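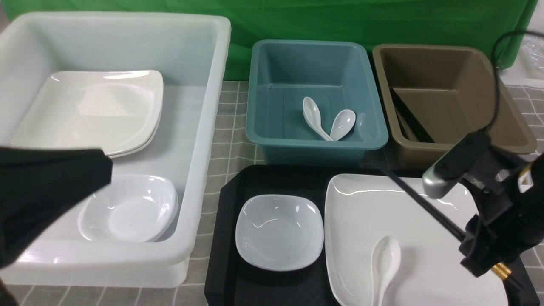
The Dumwood Gauge

The gauge at Dumwood was read at six in the morning and six in the evening. It was a staff gauge, enameled, bolted to the downstream side of the old bridge pier, and it was marked in hundredths of a foot. Baltazar Montes had read it for eleven years. The pay was 40 dollars a month, deposited by the irrigation district, and the district also supplied the forms.

The form had five columns: time, stage, weather, condition of gauge, remarks. In the first year Montes had filled in the remarks. He wrote that a heron was standing on the apron, or that there was foam. The district office at Chan sent back a note asking that remarks be limited to matters affecting the reading. After that he left the column blank except for ice, debris and paint loss.

In November the stage fell to 2.14 and stayed there. This was normal. The upstream gates at Aketti closed at the end of the irrigation season and the river ran on seepage until the first rains. Montes recorded 2.14 in the morning and 2.14 in the evening for nine days. On the tenth morning he recorded 2.31.

He read it again. The method in the handbook was to take the mean of the crest and the trough over half a minute, and on still water the two were the same. It was 2.31. There had been no rain. He checked the bolts for slippage, found none, and wrote "good" under condition of gauge.

At six in the evening it was 2.14.

The next morning it was 2.31 again, and in the evening 2.14. He went out at noon the day after, which was outside his duties and was not paid, and found 2.22 and falling. From the two figures he worked out a rough rate. The water had to be coming up during the night and reaching its peak shortly before he arrived.

He telephoned Chan. The clerk there had a flat voice and typed while he talked.

"Aketti is closed," the clerk said. "It's been closed since the end of the season. I have the gate log."

"What does the log say for nights?"

"Zero opening. Every night."

"Who writes it?"

"The recorder writes it. There's a Zerker unit on each gate. It logs position every fifteen minutes."

Montes asked whether the unit logged the position of the gate or the position of the motor. The clerk stopped typing. He said he would have to ask.

The distinction was a real one. Montes had worked on gates before his knees went. A vertical lift gate of the Aketti type hung from two screw stems, and the stems were turned by a single motor through a cross shaft. A recorder mounted on the motor counted turns. If a coupling on the cross shaft sheared, the motor could turn, or sit still, and the count would describe the motor faithfully and the gate not at all. A man with the right wrench could then raise one side of the gate by hand, and the recorder would show zero.

He did not say this to the clerk. He drove to Aketti.

The road followed the canal for twenty miles and then climbed to the dam. He arrived a little after nine in the evening and parked below the spillway with his lights off. The gatehouse was dark. He had brought a thermos, a flashlight, a blanket and a folding rule. It was cold enough that he ran the heater for five minutes in each half hour.

At 11:40 a light came on in the gatehouse. It was a small light and it moved. After some minutes he heard the water change. The sound was a thin hiss first and then a steady note, lower than he had expected. He looked at his watch and wrote the time on the back of a district form. The travel time from Aketti to Dumwood at low flow was a little under six hours. The figure agreed with the peak.

He climbed the stairs, which took him a while. The door was open. A woman in a canvas coat was standing at the left stem with a wrench as long as her arm. She had turned around when she heard him on the landing.

"District?" she said.

"Gauge reader. Dumwood."

She put the wrench down on the deck. She was the tenant on the bottom parcel, past the last turnout, and he knew the place. It had a pond with a clay liner and a row of willows. She said that her well had dropped seven feet since the gates closed, that the channel below Dumwood recharged it, and that she had written to Chan twice. Chan had replied that winter releases required an application and that applications were heard in the spring.

"I figured nobody looked at the river in the winter," she said.

"Twice a day."

"And you wrote it down."

"It's a form," Montes said. "There's a column."

He looked at the coupling. It was sheared clean, and the break was old, with rust over the whole face. She had not done it. She had found it that way and understood what it meant. He measured the opening on the left side with the folding rule and got an inch and three quarters. By his estimate she had let out 700 acre-feet less than anyone would need to notice, provided that they were looking at the reservoir. At Dumwood the channel was narrow, and seventeen hundredths was easy to see.

She asked what he was going to do. He said that he had to be on the pier at six.

They lowered the gate together. It took forty minutes, because the stem bound at the halfway point and had to be backed off. He showed her where to put the grease. Neither of them talked much. When the note of the water had stopped he wrote down that time too.

He was at the gauge at six. The stage was 2.25, since the release had been short. He entered the time and the stage. Under weather he wrote clear, and under condition of gauge he wrote good. He held the pencil over the last column for some time.

Then he wrote: "Coupling failed at Aketti, left stem. Gate position not known from recorder. Channel below Dumwood needs water." He signed the form, folded it in three and drove to the mailbox at the crossroads, where the flag was already up for somebody else's letter.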